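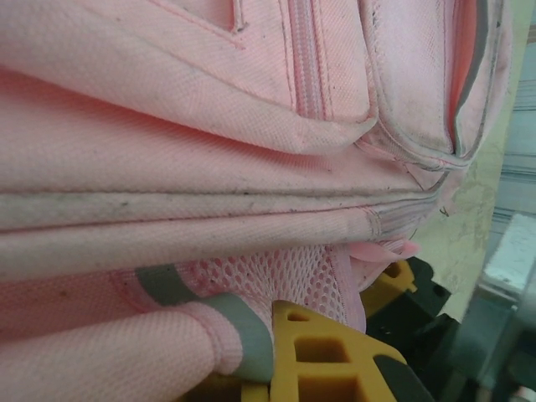

Questions About Teaching the Arm by Hand

Prutomeo project, Groleleck workshop
Last updated 1/22/18 by Iresha Chowdhury

These are the questions which new operators send me most often. If yours is missing, please write it on the sheet near the door and I will add it.

What do I have to do in a session?

You move the arm through a task and the system records how you did it. For most tasks you use the remote handle. For a few simple ones you hold the arm itself and guide it. One complete try, from the start position to the release, is called a demonstration. A session is 70 demonstrations, and you may divide it into two parts if your wrist becomes tired.

Do I need to know programming?

No. You need patience and a steady hand. Our best operator before this project was repairing shoes.

When should I guide by hand, and when by remote?

Guide by hand only when the task sheet says so. With bags and cloth we always use the remote handle. When you hold the arm your own hands come into the wrist camera view, and those recordings we can not use.

Why do we practice with a backpack? It looks like an easy object.

It looks easy until you try. A backpack has soft panels, stiff seams, pockets and straps, and each of them answers differently to the fingers. On the pink one there is a mesh pocket very close to the end of a padded strap, and the yellow fingers have openings in them like a lattice. Go slowly in this area. If you feel the mesh pulling, open the fingers, move back, and try again from a better angle.

The wrist camera shows me only fabric. How can I know where I am?

This is normal when the gripper is close. Use the seams. On the pink backpack the gray piping on the side pocket and the gray band on the strap are easy to see against the pink, so most operators steer by these two. If you are lost, lift the arm a little and look again. Please do not guess.

The pink backpack has gray marks along the seams. Should I clean it?

Please leave it as it is. If the object changes its look in the middle of a set, the earlier recordings and the later ones do not match well. When a set is closed, I decide about washing.

I made a mistake. Should I delete the recording?

It depends. If you missed the grip and then corrected it, keep it — corrections are useful to the training. If you dropped the bag on the floor, or stopped halfway to speak with someone, mark it as failed. Never delete anything yourself.

How fast should I move?

At the speed you would use to hand a full cup to another person. Very slow recordings are also a problem, so do not wait a long time above the object.

How many demonstrations do we have now?

At the end of the last set we had 2979 for all bags together. The Brombridge group will check them during January.

Can two people share one session?

Yes, but change only between demonstrations, and log in again with your own name. We want to know which hand made which recording.

What if the arm stops and the light stays red?

Take your hand from the handle, press the stop button, and call Uddin at extension 6. Do not push the arm back by force, even if it is only a small distance.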